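The Case for the Boring Beach

May 14, 2024

Every travel list I have read this year promises me a hidden gem. I have now been to enough hidden gems to know how they work. You drive down a road that your phone is sure about and you are not, you park in a field that charges for parking, and you find everyone else who read the list standing in a line for coconuts.

I would like to speak up for Faltside, which has never been on a list. Faltside is a strip of gray sand two hours south of the airport by bus. The water is the color of weak tea because a river empties into it. There is a jetty, a shed where they sell ice to the boats, a guesthouse with four ceiling fans and three working ones, and a restaurant called Kong that serves fish until the fish is gone. I spent nine days there in January and my main complaint is that I had to leave.

It is hard to sell a place like this. My friend Kendra Morin tried to help me. She used to write brochures, and she asked me what the activities were. I said you could walk to the end of the jetty. She asked what was at the end of the jetty. I said that depended on the day, but usually a man named Norbert Vass, who had come for a weekend some years ago and was still deciding. She wrote down "vibrant expat community" and I asked for the pen back.

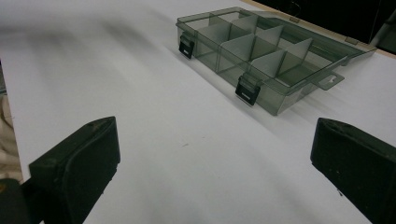 The trouble starts with the word "activities." Somewhere along the way we agreed that a vacation should be organized like a conference, with sessions. I have stayed in resorts where the daily schedule came under the door at dawn, and I have felt real guilt about missing the napkin folding. At Flernura, which is the famous beach up the coast and a perfectly nice one, you can ride a banana, ride a horse, ride a horse-shaped banana, and have your picture taken inside a large heart made of driftwood. The heart has a line too. I stood in it. I am not proud.

Flernura had fishermen once. They were moved to the far side of the headland when the sun loungers came in, and now there is a mural of them by the bathrooms. It is a good likeness, I'm told by Kartini Ismail, who runs the guesthouse at Faltside and whose uncle is the third hat from the left. He has never been given so much as a free coconut for it.

What people want from me at this point is a warning about ruining things, and I don't have the standing to give one. I'm a tourist. I arrived at Faltside with a wheeled suitcase, and wheels on sand make you look exactly as foolish as you are. I also don't buy the idea that a place is better when it is poor and hard to reach. Kartini would like a better road. She would like a second bus, ideally one with a floor. When I told her I found the quiet wonderful, she said she found it wonderful too, from March to October, when it cost her 40 percent of the year's rent.

So I am not asking for Faltside to be kept in a jar. I am asking for a little less improving of it. There is a plan, because there is always a plan. A company called Flokutton has drawings for 60 villas behind the tree line, with a beach club, and a promise to "activate the shoreline." I read that phrase over several times. The shoreline was up at four in the morning hauling nets. I'm not sure how much more active they would like it.

Ghassan Issa, who does the cooking at Kong, is in favor of the villas, and he made the argument better than the drawings did. Villas mean people, people eat, and he has two daughters who would like to study something. I said the people in the villas might eat at the beach club. He thought about that while cleaning a snapper. Then he said he would just have to be better than the beach club, and having eaten at several beach clubs, I think he can relax.

My own proposal is modest and will please neither side. Build the road. Fix the jetty, including the board that everyone steps over and that I, twice, did not. Put up rooms, but put them in the village, over the shops, where the money has a shorter walk. Leave the boats where they are, smell and all. And please leave the water alone. I heard a serious person at the next table say that visitors expected blue. The river has been tea-colored for longer than there have been visitors, and it is quite warm and pleasant once you stop looking for your feet.

Chia-jung Lai, who was at the guesthouse the same week and had been to every beach on this coast, told me that she rated them by how soon she got bored. Faltside took her until lunch on the first day. She meant it as praise. After that, she said, she slept well, read a long book about canals, and learned to tell the boats apart by their engines. By the end of the week she could call them before they rounded the point. I got one right and bragged about it at dinner. 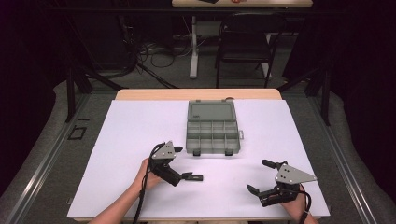
If you insist on going

The bus leaves from behind the old market, on the side with the shoe repair. It goes when it is full, so bring something to read. Ask for the ice shed and the driver will know. Kartini's rooms are upstairs, and you want the one at the back, away from the generator. Bring cash, shoes you don't love and a bag without wheels. Kong opens when the boats are in. Order whatever Ghassan tells you to order and don't ask him for the menu – there is one, but it came with the building.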